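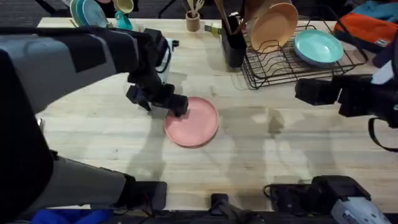 Participants wanted: household tableware wear study

Skestavix is recruiting households for a study of how everyday plates and bowls wear in normal domestic use. The work covers surface scratching, staining, rim chipping and colour fade. It is run from our Ongart site and is open to anyone living within the Ongart and Flidel postal areas.

We need 265 households. At the time of posting, 239 places remain.

What taking part involves

Each household receives one boxed set of tableware, which replaces the items normally used for the main meal of the day. The set is used for five months. Participants should wash, dry and stack the items as they would their own. No special handling is required, and items should not be kept back for guests.

Once a month, participants complete a short log on the Jillow website. The log asks for:

- number of meals served on the set in the past week
- washing method (hand, machine or both)
- detergent type
- any breakage, with the item code from the underside
- foods that left a visible mark after washing

The log takes less than 15 minutes. A paper version is available on request and can be returned by post at no cost.

Broken items should be wrapped and kept. Please do not glue them. At the end of the study the full set, including fragments, is collected from your address.
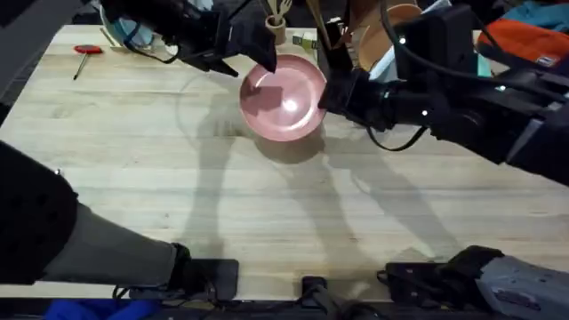 Pink bowl on a light wooden tabletop.

Who can apply

Applicants must be 18 or over and must eat at home on at least four days a week. Households of any size are eligible, including single occupants. Both machine-washing and hand-washing households are needed, and the balance between the two will be adjusted as places fill.

You cannot take part if anyone in the household works in the manufacture or sale of tableware, or if you are due to move house before the study ends. Shared student kitchens are excluded from this round.

Payment

Households that return the set and all monthly logs receive a single payment of £120. Those who withdraw early are paid for each completed month. One missed log is allowed without deduction.

Data

We hold your name, address and log entries until payment has been made. After that, log entries are kept under a household number only.

How to apply

Complete the form on the Jillow website, quoting reference 567. Applications close at 5 pm on the last Friday in May. Applicants will hear from us by email within two weeks of closing, and sets are delivered on weekdays between 9 am and 6 pm. A signature is required on delivery.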